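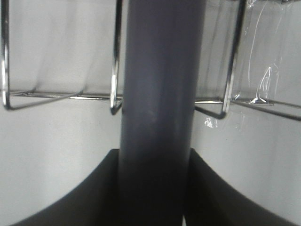 Wrist camera view, dark pole between the fingers, wire rack and clear film behind.

From: Nawal Abou Zeid
To: gripper-users list
Subject: Re: [gripper-users] Curved fingers vs. flat pads on round and glossy parts

Doaa Belhaj wrote in September:

> We are about to order fingers for two arms and I would like to hear from
> people who have used the curved Siltent set for more than an afternoon.
> Our parts are mostly round or molded: tubes, handles, hooks, brackets.
> Some are shiny. We have the flat Bremitz pads now and they are fine on
> boxes and poor on everything else.
>
> Three questions.
>
> 1. Do the curved fingers center a round part on their own, or do you
> still have to line the wrist up first?
> 2. How much of the wrist camera's view do you lose to the fingers?
> 3. Has anyone run them on the Hajji controller? The manual only lists
> the older one.
>
> I don't need a polished report. Rough notes are fine.
>
> Doaa

Doaa,

Sorry for the slow answer. We had both sets on the bench already, so I waited until we had enough runs to be worth writing up. We did 1406 grasps in total, split evenly between the Siltent curved fingers and the Bremitz flat pads. Same arm, same wrist camera, same controller for both. The parts were straight poles and tubes, molded plastic pieces with a branch or a hook on them, and a few flat things as a check.

On your first question, yes, within limits. If the pole is inside the opening when the fingers start to close, the curved shape pushes it toward the middle, or pushes the wrist toward the pole if the pole is fixed. You can be off by a few millimeters and still end up with a decent grip. If you are off by more than that, one fingertip lands on the side of the pole and the controller sees contact early and stops. We had 39 of those early stops with the curved fingers, nearly all on fixed poles. With the flat pads we had fewer early stops, but more grips that closed fine and then let the tube roll when the wrist turned.

So I would still line up the wrist first. The curve buys you some slack and I would not plan a job around it.

One thing that cost us two days: our approach script came in along the pole's length with the wrist tipped slightly. From the camera the pole looks wider near the fingers than it does farther up, and the script was reading the width halfway up the picture and using that to set the opening. It came out too narrow. Read the width as close to the fingertips as you can, or put in a fixed opening for each part and skip the measuring. We went to a fixed opening.

On your second question, the curved fingers take up more of the picture than the flat ones. You lose both bottom corners, and when the fingers are nearly closed on something you lose most of the bottom edge too. What stays visible is the part itself from the fingertips up, along with whatever is behind it. For us that was enough to aim with. It was not enough to check the grip afterward, because the place where finger meets part is mostly hidden by the finger. We added a second camera off to the side for that and I would budget for one.

Background matters more than I expected. Chrome wire behind a dark pole gives you a lot of strong straight edges at about the same angle as the edges you want. Our edge finder picked a wire over the pole often enough that we stopped trusting it. Clear plastic film is worse in a different way, since all the camera gets is the bright creases, and they move around when the wrist moves. We ended up telling the finder to look for a wide dark band with two parallel sides and to ignore anything thin and bright. That one change did more for us than any lighting we tried. If your poles are light colored you will need some other rule.

Depth was poor on both chrome and film. We turned it off for the last part of the approach and went by the color picture and the force reading.

Molded parts next. These were the reason we bought the curved set, and the results are mixed. On a branching piece, the question is where on the stem you take hold. Too close to the branch and one finger touches the branch before the other has reached the stem, and the part twists as you close. Lower on the stem is better, as long as there is enough straight length there for the whole finger. The ribbed pad on the inner face helps with glossy plastic. I ran the same part with the ribs taped over and it slid at forces where the bare ribs held it.

Settings that worked for us on glossy stems, as percent of the controller's range:

closing speed: 50 until first contact, then the slowest step
force: start low, raise in small steps, stop when the part no longer shifts on lift
opening: fixed per part, a little wider than feels right

For aiming at shiny dark plastic, watch out for highlights. A bright streak down a rounded stem looks a lot like an edge, and it is nowhere near the real side of the stem. When we let the finder use streaks it put the center of the stem off to one side. The outline against a white table is much cleaner, so we cut everything down to dark against light and threw away the detail inside the dark area. The cost is that shadows on the table can get pulled in as part of the object if you set the cutoff too generously.

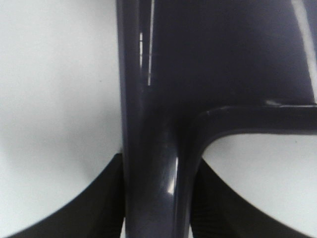 Doaa Belhaj wrote back off-list that she had seen the same trouble with streaks on her own handles, and asked whether the flat pads would do just as well once the aiming was fixed. She also wanted to know if the ribs wear down. I told her I would answer here so it ends up in the archive.

Flat pads with good aiming: on flat or square parts, yes, and I would keep a set for those. On a rounded stem you have a thin line of contact on each side and the part can pivot around it. Better aiming doesn't change that. You can squeeze harder, and with thin molded plastic I was not willing to.

Wear: I can't see any change in the ribs after our runs, and our parts are all smooth. Someone with rough castings or anything gritty should speak up. I did find that dust fills the grooves. Wiping the pads at the start of each session brought the holding force back to where it had been.

On your third question, the Hajji controller runs them. You have to enter the finger travel by hand, as it does not recognize the set and falls back to the values for the flat ones. If you skip this the fingers close fine with nothing between them, but the reported opening is wrong at every point except fully shut. We noticed when it told us we were holding a part wider than the gripper can open. After entering the travel, save and restart. A save alone did not stick on our firmware. Yours may be newer.

The force reading on the Hajji is usable but slow. There is a delay between contact and the number changing, and at full closing speed the fingers have already squeezed by the time it reports. That is the reason for the 50 in the settings above. I have heard the Geledier board is quicker, but we don't have one and I'd like to hear from anyone who does, mainly whether it keeps the travel values after a power cut.

Changing between the two sets takes a few minutes once you have done it a couple of times. The screws on the curved set are shorter. Keep them apart. Redo the camera offset after every swap, even if you are putting the same fingers back on. Ours moved by up to 1 mm just from taking them off and refitting them, and on a thin tube you will see that.

If I were ordering for your mix of parts, I would get the curved set for one arm, leave the flat pads on the other, and run them side by side for a while before buying the second set. Order spare screws with them.

I can send the log files and the width and opening table to anyone who wants them. The logs are plain text, one line per grasp. The column marked "stop" is the controller's own code and I have not translated all of those yet — 4 is early contact, 7 is timeout, and the others are rare enough that I left them alone.

Nawal

--
Nawal Abou Zeid
bench 2, extension 1974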